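Scuffs on flat white paint, wall behind the sofa. Wash or repaint?

clorska_kid
Posted 7:40 pm
So we've been in this place a while now and the long white wall in the living room is starting to bug me. It's matte (builder's choice, not mine) and it has these faint gray marks on it that I only notice when the lamp is on, and then I can't stop noticing them. Plus some little dark specks. I tried a damp sponge on one mark behind the door and got a nice clean shiny patch that looks worse than the mark did!! Is there any way to clean flat paint without that happening, or do I just give in and buy a can?

Saimi Hämäläinen
Posted 7:58 pm
The shiny patch is called burnishing and it's from rubbing. Flat paint hates being rubbed. Use a barely damp cloth, one drop of dish soap in a bowl of warm water, and dab. I do mine in November when the heating comes on and I finally move the furniture, and it takes me a whole evening because I keep stopping for coffee.

tapewidth
Posted 8:11 pm
Going to disagree with Saimi a little. Dabbing is fine for a fingerprint but furniture scuffs are usually rubber or finish sitting on top of the paint, and water does nothing to them. A white pencil eraser, very light, short strokes. Can we get a picture of the wall?

clorska_kid
Posted 8:26 pm
Ok, this is the sofa end. There's a white basket in there too, and a red and white cloth. 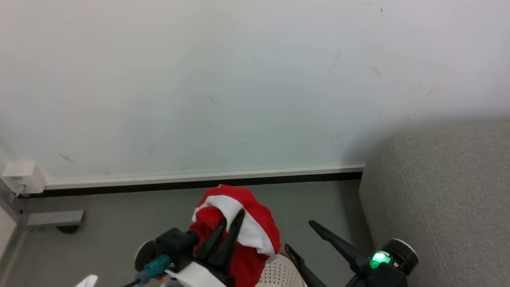
The wall by the sofa, scuffs and all.

The little diagonal smudge up toward the right is the one that drives me nuts. The gray scuff next to it I could maybe live with.

oldroller
Posted 8:40 pm
Repaint. I know people don't like hearing it, but I've spent way too many hours of my life dabbing at flat paint and every single time I ended up with a roller in my hand anyway. One wall, corner to corner, done before lunch. And get something with a bit of sheen this time — eggshell at least — so you can wipe it like a normal person.

tapewidth
Posted 8:52 pm
oldroller would repaint a mailbox if it had a fly on it. Those marks are faint! Eraser first, it costs nothing. If it doesn't work you've lost five minutes.

Saimi Hämäläinen
Posted 9:03 pm
Ok, having seen it I'd go with the eraser on the smudge and my soapy cloth for the specks. And go over that black strip at the bottom of the baseboard too while you're down there, dark trim shows every bit of dust. I like the black with the pale edge on top, by the way. Keep the cloth well away from the outlet and pull the plug first.

flukusside_flat
Posted 9:15 pm
Has anyone said felt pads yet? If the sofa's been shoved back against the wall a few times, you'll clean it all off and get a new set by spring. I put a couple of stick-on bumpers on the back of ours and haven't had a mark since. Cost me 3 dollars.

oldroller
Posted 9:21 pm
The smudge is way up above the sofa though? Bumpers won't help with that one. My money's on somebody carrying a box past.

flukusside_flat
Posted 9:24 pm
Fair, but they'll help with the next ones.

clorska_kid
Posted 9:50 pm
Could well be a box, we carried in plenty of them. Ok so I did the eraser thing on a spot low down first, out of sight, and it came up pretty well. No shine that I can see, but it's lamp light so I'll look again in the morning before I go near the big one. Still don't know what to do about the patch behind the door.

oldroller
Posted 9:57 pm
Paint it.

tapewidth
Posted 10:05 pm
Ugh, ok, that one I'd paint too. If the builder left you a can in the garage, stir it for ages and feather it out with a dry mini roller. Don't use a brush, the strokes will show.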